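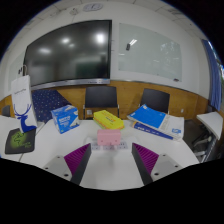 I share a big white table with other people, and for most of last winter it was a dumping ground. Little boxes, books, a mouse pad, somebody's mail, all of it piled up by the power strip. I finally worked out a routine in December and I've stuck with it, so let me walk you through how I do it.

First, books and papers. Everything goes into one stack on the right, biggest and thickest at the bottom, spines facing you so you can read them without digging. Loose sheets go on top for now. I don't sort them yet (I used to, and I'd still be reading old flyers at lunchtime!).

Next come the small boxes. Pick each one up, give it a little shake, open it. Empty? Recycling. If there's something inside, it gets a spot at the back of the table with the label facing up. I keep the small stuff away from the sockets, which means anything that has crept up against the strip gets moved first.

Then the power strip itself. Unplug what isn't in use, wipe around it with a dry cloth and lay it crosswise, so people on both sides can reach. Mine slid all over the place until I put two bits of Dolurus tape underneath.
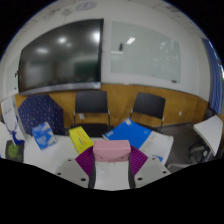 Tassanee Ongart wrote in to say she does the boxes last, after the wiping, and that a shallow tray beats leaving them out on the bare table. She got hers at Sukprasert and it holds everything from her old junk corner, chargers included. I tried a tray and it just filled up with pens, but if you're tidier than me, go for it!

Last step is the papers on top of the stack. I set a timer for 43 minutes and whatever I haven't read by then goes in a folder marked with the month. Mouse pad goes back on the left, and then I put the kettle on.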